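Against the Stash

I have a rule about yarn, and I have broken it 13 times since March. The rule is that I don't buy any until something on the needles is finished.

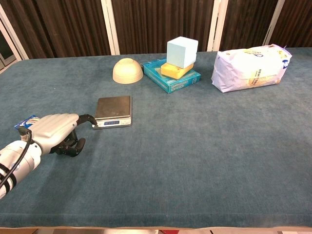 The trouble is that buying yarn and knitting yarn are two separate hobbies, and I am much better at the first. I own enough wool to insulate a small garage. Some of it came from a shop in Ollon that was closing, and some from a shop in Ollon that wasn't closing but had the misfortune to be next door.

My friend Mélanie Chan thinks guilt about a stash is silly. A stash is a pantry, she told me, and no one apologizes for owning flour. I liked this very much until I remembered that I have never kept flour for 10 years because it was too pretty to bake with.

I blame the labels. A skein of Skarkalia in my closet describes itself as "whispering." It is a two-ply sock yarn, 700 yards, and it has never said a word to me. What I wanted to know was whether it would pill at the heel, and on that subject the label was silent too. Meanwhile the plain gray Ghiță, which comes with a paper band and a washing symbol, has turned into three sweaters and a hat that my brother-in-law wears to shovel snow. I paid half as much for it and have never once thought of it as an investment.

Hand-dyers will write to me about this. Virgil Avram already has, at some length. His point is that people who dye in small pots need customers who buy on impulse, and that if we all bought only what we could knit by winter there would be no small pots. He's right, and I bought two skeins from him by way of reply – a green I can't match with anything.

Still, I would like us to stop talking about yarn as though owning it were the achievement. Knit the good stuff. Knit it badly if you have to. The Serau merino I was saving for a shawl worthy of it became a scarf last month, garter stitch, no pattern, one end wider than the other. I've worn it every day, including indoors.

There is a sale on Skarkalia until the end of the month. I have looked at it only twice.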